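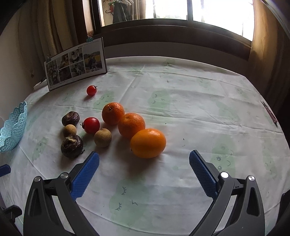
Kirsty Kingi sorts fruit and vegetables by skin before she considers anything else. Her storage notes for the Goodwin kitchen run to 90 entries, and each one starts with how the surface loses water. "Citrus is slow," she said. "The peel is thick and waxy, so oranges will keep on a counter for a week." Water chestnuts she puts at the other end of the scale. One on her tablecloth had a pale sprout tip showing above its papery layers, and another was wrinkled. "Those go in the refrigerator, unpeeled, in a paper bag. Peeled, they go in cold water, and you change it daily."

Tomatoes stay out until fully ripe. Kingi sets them stem side down if the stem has come off, as the scar is where most moisture escapes. She washes nothing in advance.

Her one firm rule concerns mixed bowls. "Ripe tomatoes give off ethylene – keep them away from leafy greens," she said. Citrus tolerates the company for a few days. She plans to revise the notes in May, starting with the entries on roots and corms.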